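Sep 2, 2023
By Debashish Haque

The first thing you learn about repainting a front room dark red is that everybody has an opinion and the opinion is magnolia. My brother-in-law said magnolia. The man at the paint counter said it too, while looking at the tin of red in my hands as if I'd asked him to wrap a trout.

Britain spent most of my adult life going pale. We painted over the brown of the seventies, then the peach of the eighties, and by the time I bought a flat the approved shades had names like old string and damp linen. Estate agents loved it. You could photograph eleven flats in one afternoon and swap the pictures round without a single buyer noticing.

Now the dark rooms are back, and I have been spending time with the people responsible.

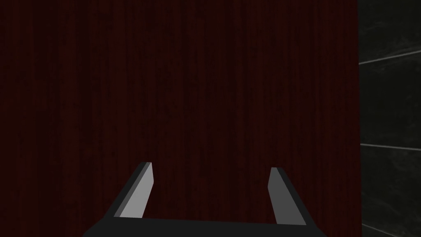 Homes & Interiors Desk

Tullio Lombardi has mixed colour for a living for twenty-one years, most of them at Weerasinghe, a small paint works behind a tyre fitter's. He is a patient man who becomes less patient when the word "burgundy" comes up.

"People ask for burgundy and they mean four different things," he told me. "They mean wine, or their school blazer, or a leather chair in a film. Or they mean brown and they're shy about it."

His own favourite is a red so deep that on the sample card it could pass for black. It is called Usham, after a village where he once had a very bad lunch, and it sells better than anything else in the range. He has stopped telling customers about the lunch.

The argument for dark walls goes like this. A small gloomy room painted white does not become a large bright one. It becomes a small gloomy room with grey corners, and you can see every scuff the pushchair left. Paint the same room the colour of a damson and it at least looks as though somebody meant it. I found this convincing, although I should say I was standing in a very nice showroom at the time and had been given a biscuit.

The argument against is mostly labour. Dark red is a famously poor coverer. It goes on pink, then patchy, then pink again somewhere you were sure you'd done. Lombardi recommends a grey undercoat, and looked pained when I confessed I had gone straight over the old string. I was on my fourth coat by November and my wife had taken to eating in the kitchen.

Wood is a separate quarrel. Stain lets the grain show and paint buries it, and each side thinks the other is a bit common. Stoltari, who make both, sent me a leaflet so even-handed that I still don't know what they think. A joiner I met at the Eson trade fair was clearer. He said anyone who paints a decent door should have it taken off them.

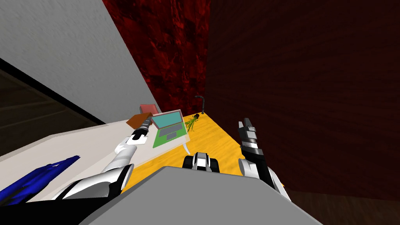

Will a dark red wall make my room look smaller?

A little, in daylight, and hardly at all in the evening with a couple of lamps on. If the ceiling is low, carry the colour up over it and lose the hard line at the top.

I took that advice about the ceiling, incidentally, and have the neck to prove it. Lombardi had warned me to thin the paint slightly and work away from the window. He hadn't mentioned that red drips on a bald head cause alarm in the newsagent's.

As for cost, you can spend as much as you like. The specialist brands charge plenty for a tin and rather more for the name on it, and the trade will quietly match most of them if you bring in a card. Matching is an old and slightly shady art. Lombardi can do it by eye, and once refused to do it for a woman who had brought in a slice of beetroot, on the grounds that it would be a different colour by the time she got home.

My front room is finished now. The brother-in-law came round, stood in the doorway with his coat on and said it was very warm. Then he asked whether the hall would be staying as it was. I have two tins left over, so I told him I hadn't decided.

Last updated: Sunday supplement edition, second printing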